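Rural Energy Planning, Week Six
Handout: Sizing and pricing a village mini-grid
Maricica Toma (revised 2018-12-26)

Last week we stopped at the point where the main grid is too far away to be worth waiting for, and I promised we'd get to the fun part. So this week is mini-grids: one small power plant, a few lines, and a bunch of households sharing it. I'm going to use Bedoya all the way through, so keep your notes from the first assignment handy (yes, you need the village map again, sorry).

Quick reminder of the setup. Bedoya has 226 households. The operator is Prarnum, a small company that already runs a plant in Drititz, the next village down the valley. They want solar panels with a battery bank, plus a diesel generator for the bad weeks. Your job is to tell them how big it should be and what people should pay.

1. Start with the load

Everybody wants to start with the panels. Please don't! Start with what people will plug in and when they'll plug it in. A ten-watt bulb on for five hours uses fifty watt-hours. A phone charger hardly shows up. A fridge is a whole different animal, and one grain mill can use more in a morning than several houses do in a week.

For each type of customer, write down the appliance, the watts and the hours. Then multiply, add up, and you have a daily energy figure. Do this separately for homes, shops and public buildings such as the clinic, and keep the three subtotals, as you'll want them for the tariff section.

Now the part people forget, which is the peak. Daily energy tells you how much the panels have to make. Peak load tells you how big the inverter has to be. Two villages can use the same energy per day and need very different equipment - one spreads its use across the day, and the other switches everything on at sunset. Draw the load curve by hour. I mean really draw it, with a pencil if you like, and bring it to class.

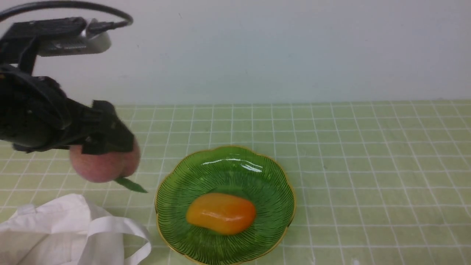

Peach held above a pale green tabletop, with a green glass plate beside it.

2. How much will people use once they have power?

Survey answers are tricky. Ask someone who has never had electricity how many hours they'd run a television and you'll get a guess, and usually a hopeful one. Thoa Huỳnh, who came to talk to us in September, told us she asks about current spending instead: candles, kerosene, batteries, paying the shop to charge a phone. That gives you a decent idea of what a family can move over to an electric bill. I liked that a lot and I've changed my own questionnaire.

Demand also grows. In the first months it's lights and phones, then fans and televisions, and then somebody buys a welding set and the operator gets a nasty surprise. In your report, show a low case and a high case for growth and say which one you designed for. I don't mind which you pick as long as you defend it.

For homework purposes, assume that 97 households sign up in the first year. The rest come later or stay out, and you should say something about why. The connection fee is the obvious reason, but look at house wiring costs too, and at tenants who don't want to pay to wire up a landlord's building.

3. Lines, poles and drops
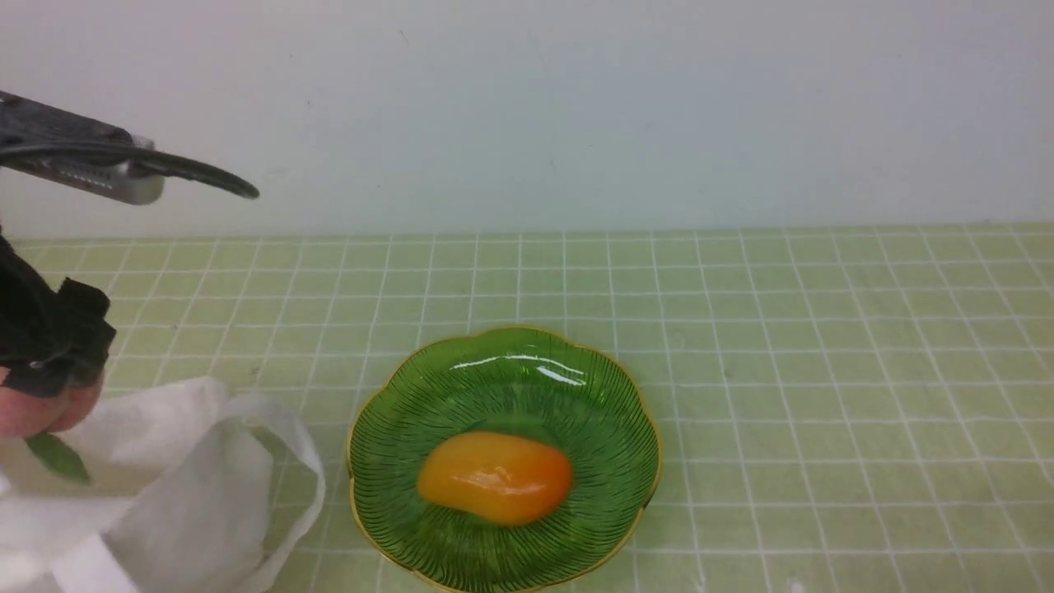

Distribution is where mini-grid budgets go to die, and I say that with love. You have the main low-voltage line running from pole to pole, and then a service drop from the nearest pole to each house. Your sketches from the first assignment mostly showed the drops as stray lines floating in space, so please show me what each one is attached to. Look at the black cable in the picture, running along the upper side of the arm and curving in toward the silver-gray mounting block: you can follow it along something solid to the place it's headed. I want to be able to do that with every drop on your map. Mark the pole, mark the meter, and join them up.

Long thin wires lose voltage. You all did the drop calculation in week three, so I won't repeat it, but do use it on the farthest house on each branch. If the number is bad you can go to a thicker conductor, move the plant, or split the branch. Moving the plant on paper is free, so try that first.

Prarnum's rule is that a house within 100 meters of a pole pays the standard connection fee. Past that, the customer pays extra. Is that fair? We'll argue about it in class. Come with an opinion.

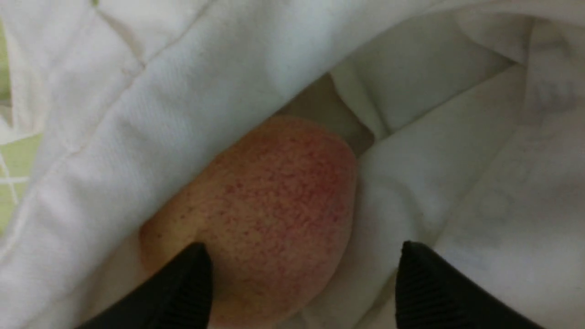

4. Where the customers are

Density matters more than the total number of customers, and I wish somebody had told me so before my first project. Plot your households on the map before you draw a single line. What you'll get for Bedoya looks a lot like the skin on the peach up there: the red dots crowd together on one side until they're nearly a solid patch, and toward the other side they thin out to a few scattered freckles. The crowded patch is cheap to serve, with short lines and several drops off one pole. Out among the freckles you may be putting up a whole run of poles for one family. For those homes, compare the cost of extending the line with the cost of a stand-alone solar kit, and tell me where you'd draw the boundary.

There are 19 shops and workshops in the village, nearly all by the market road. Put them on the map in a different color. They're the daytime load, and daytime load is lovely because it uses the sun directly and doesn't go through the battery.

5. Setting the tariff

Three common ways to charge:

Flat monthly fee. Easy to explain, easy to collect, and no meter needed. The trouble is that people leave things on.

Per kilowatt-hour, with a prepaid meter. Prarnum uses the Nonix meter in Drititz, where customers buy credit at the shop. Fair to small users, but income goes up and down with the harvest.

A tiered service level. You pay for a power limit and a daily energy allowance. Handy for planning, a bit harder to explain at the village meeting.

Whichever you choose, the yearly income has to cover fuel, staff, repairs and a battery replacement fund. Students leave out the battery fund every single year! Put it on its own line. If a grant paid for the original equipment, show me the tariff with and without that grant so we can see how much of the low price comes from the subsidy.

6. What if the main grid shows up anyway?

It happens. The operator might sell the lines to the utility, become a reseller of grid power, or pack up the panels and move. Read the regulator's chapter in your course pack and note who owns the poles in each case. One paragraph in your report is plenty.

For next time

Bring the hourly load curve, the map with poles and drops, and a first try at the tariff table. Rough is fine. Work in pairs if you want to, but hand in separate tariff tables, and write your units on everything (kW and kWh are still getting mixed up, you know who you are). Thoa has offered to look over the maps, so make the labels big enough to read.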